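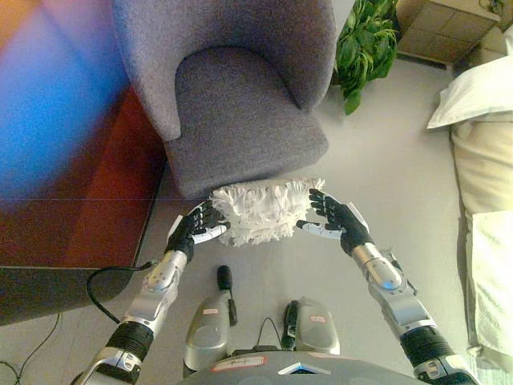

Dust the arms before the seat, or you will be doing the seat twice. So ran the one comment left in the feedback box at Belositz after our last report, unsigned, in capital letters, and it has shaped more of this quarter than we care to admit.

Toft Upholstery Care Project
Progress report to the Clandcombe Fund
August 23, 2021

Where we are

The grant was for the care of the soft furniture in our two reading lounges, Belositz and Lerley. When we applied, we described the chairs as "lightly used." The Fund was kind enough not to visit first.

Belositz is finished. Every gray armchair there has been vacuumed, dusted and spot cleaned, and four have gone back to the upholsterer for new piping. Lerley is halfway along. The chairs in the window bay are done and the ones by the radiators are waiting for the painters to move their ladders, an event we have been promised on several occasions.

Dusting

We had planned to use damp cloths on everything. On heather-gray fabric a damp cloth leaves a tide mark, which then has to be explained to visitors, so we changed over to white fluffy dusters in the second week. The shaggy kind gets along the front of the seat cushion and into the seam where the cushion meets the inside of the chair. It also goes gray very quickly, and in that respect it has been our most honest record of progress.

The tub shape is handsome and a nuisance. There are no corners to aim for, only one long curve, and crumbs travel around it and settle under the cushion. The order of work is now arms, back, seat, front edge, then cushion out and start again underneath. We resisted this for some time. The writer in capital letters was right.

Found under cushions so far: pencils, a library card that expired before the library moved, one glove, and a quantity of cracker that we have decided to treat as historic.

Money

We have spent $500 on dusters, brushes, fabric cleaner and a replacement vacuum hose. The piping came in under the quote. The hose did not, the first one having been ordered for a vacuum we no longer own. We ask to carry the difference over to Lerley and would be grateful for an answer before the end of August, when the upholsterer closes his books.

Still to do

Ten chairs remain at Lerley, along with the long bench that was left out of the original application by mistake. We can do the bench with what we have in the cupboard. We are not asking for more money for it, only for permission to call it a chair.

The care sheet for staff is in its second draft. The first ran to four pages and was used to level a table.

A further report will follow once the painters have gone.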